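Bench notes, Vellstead print room
06/01/2021

Poster handling again. Large interiors sheets, the ones with a whole room printed on them, going flat before they get rolled for Canbridge. Management wants the hand cell doing 60 an hour by October. Jucélia does that now with a cold cup of coffee next to her, and she spots creases while she's at it. The cell has no step for creases. I asked who looks for them after the changeover and got "the operator," so the job isn't gone, it just moved to the end of the line and lost its chair.

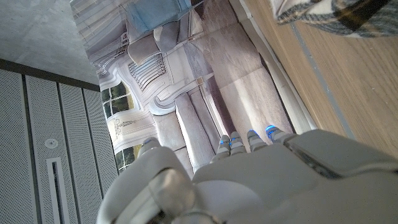 Arlindo keeps quoting the 800 sheets from the Araújo trial. Fine, but that was heavier stock, all one size, with two people feeding. Ours come folded half the time. I'd like to see 200 in a row on our paper with nobody reaching in, and every stop written down, including the short ones.

Jikance quoted 7 days of training. For whom? Night shift isn't on the list. Jucélia is down as "cell lead," same pay grade. She asked me what a cell lead does and I had no answer for her.

To do: get stop log format from Arlindo. Ask about the pay grade in writing.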